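Skip to content · Overview · Files · Labels · Discussion · Log in

# Landari Table Clutter

A data card for people who care, more than is healthy, about what ends up on a table.

## What is in it

294 still photos of small household stuff on and near a table, with one plain text note per photo saying what is there and where it lies. Most tables in catalogs hold a bowl of lemons. Ours hold what tables hold in March, when nobody is coming over: packets, leaflets, lids, a bit of cloth somebody meant to put away.

The photos are grouped by session. A session is one room, one table and one heap of things, moved around between photos until we ran out of ideas. The folding slat table gets the most use, at 174 photos. The remainder are split between the Avholm kitchen counter and a desk that has since been sold.

## Small goods

This group is the reason the card has a section on naming. Half the items are packaging and the other half look like packaging from the wrong side.

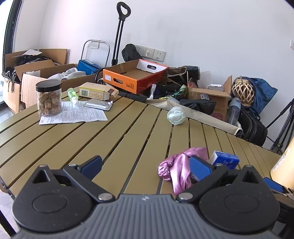 *Slat table, small goods: satin, packet, green plastic, jar and leaflet.*

House rules for the notes, arrived at after long and petty argument:

- Write what the thing looks like. The jar with the black screw lid is "clear jar, black lid, brown chunks." Guesses about the chunks go in the discussion tab, where there are plenty already.
- Crumpled plastic is "crumpled plastic" plus a color. One early note called it a cabbage. We kept the old note in `retired/` as a warning.
- Pink and purple satin is one color, `pink-purple`. We tried two and got two answers for every fold.
- Foil is `foil package` if it's flat and holds its shape, `foil scrap` if it has given up.
- A leaflet under a jar is still a leaflet. Use `under` and name the thing on top.
- Bottles get a color and a rough size (small, large). Do not write down what you think is inside.

## Soft goods

Soft things are harder. They have no corners, they lean on each other, and a heap of three can pass for one large animal with a skin condition. Sandhu, the shared label list we started from, has a single entry for all of it (`toy_soft`), which lasted us one afternoon.

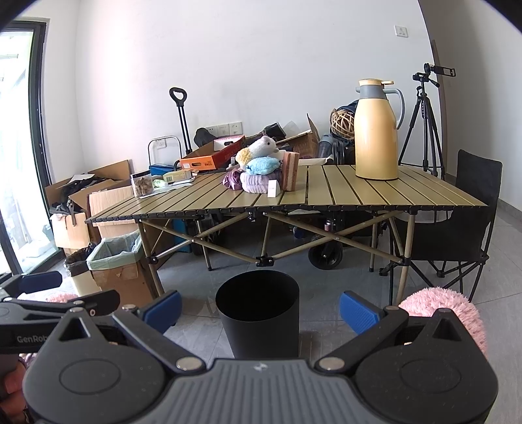 So we split it. `plush` is for anything with a face or a clear claim to one. `fluffy` is for long or shaggy pile with no face showing. `fuzzy ball` got its own label because it kept rolling into everyone else's. If two soft things touch and you can find the line between them, write two entries; if you can't, write `soft heap` and move on with your life.

Floor items count too. A bin is `bin, open` when you can see into it, even when all you can see is dark. Don't write `empty`. Dark and empty are different claims, and we had to fix 67 notes over it.

## Files

- `photos/` – the stills, one folder per session
- `notes.csv` – photo name, item, color, place, `under` / `beside` / `behind`
- `labels.txt` – the current list, sorted by the alphabet and by nothing else
- `retired/` – labels and notes we regret

## Known problems

- The slats. A dark gap between two slats has been labeled `strap` more than once. Please check thin dark things twice.
- Place words follow the photo, so `left` means left as you look at it. Four sessions used the wall as a guide instead. They are marked `wall_left` and I'd leave them alone.
- Yellow is a mess. `pale yellow`, `yellow-orange` and `cream` overlap, and the Avholm kitchen bulb helped none of them.
- Hardly any breakables. We own few and wished to go on owning them.

## Using it

Fine for sorting, searching, tidying studies and arguing about color names. Poor for anything that needs weights, prices or brand names, as we recorded none. If you add a session, aim for fewer than 200 items in `notes.csv` and read the soft goods section before you open the toy box.

Fixes are welcome in the discussion tab. New names for the brown chunks are not.

14 comments · 9 shares

Related

- Plarura Drawer Contents
- Landari Shelf Clutter (small)
- Sandhu label list
- Avholm Kitchen Counter, evenings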